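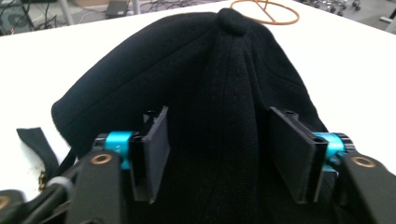
Ativholm Hat Stand Review
Minutes, July 7, 2018

Present: Njål Amundsen (chair), Chang-ho Cheon (minutes), two members from Jirnenero.
Apologies: Girard.

1. Previous minutes
The May minutes were approved with one correction. The Hostico order was for 16 stands, to be delivered in two lots.

2. Choice of stand
Two models were still under discussion, the wire one and the solid block. Chang-ho said the wire stand is easier to store and needs no dusting. Njål said it would be hard to see on a pale wall and asked for a darker finish. Hostico will be asked what a color change would cost on an order of up to 100.
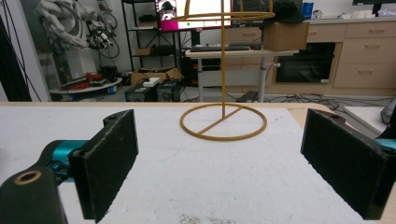 Stability was raised again by Jirnenero, who had complaints from one shop with an uneven counter. Chang-ho noted that all the weight is carried on a single thin rod. On the yellow stand the rod comes up from the middle of a straight bar across the base ring, and he would like a price for a wider ring with the same bar. Njål agreed to ask. No decision until the price is in.

3. Table surface
Members preferred a white surface for black hats. The present sheet has smudges near the middle and should be cleaned or turned over. Jirnenero to find out whether a spare is held in the store room. 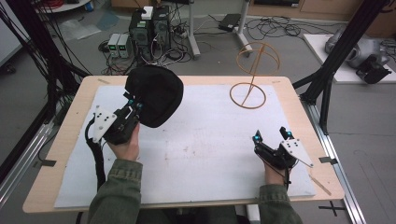

Wire stand on the white sheet, item 3.

4. Knit hats
Soft hats are to be shown on the same stand as the caps. Girard had written asking for a separate, smaller model. Not agreed. 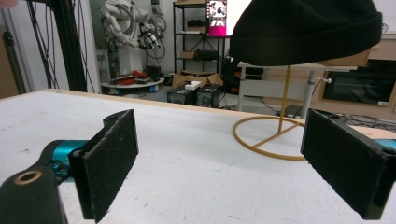 Girard's letter also said knit hats lose their shape on a thin stand. Members thought this depended on how they were put on. The black beanie with the folded cuff hangs lower on one side, and Chang-ho would like the display notes to say that cuffs should be leveled by hand. Agreed. He will add a line to page 11.

5. Actions
Njål: Hostico, color and wider base ring.
Chang-ho: display notes, reply to Girard.
Jirnenero: spare sheet.

6. Other business
Labels for the caps held over.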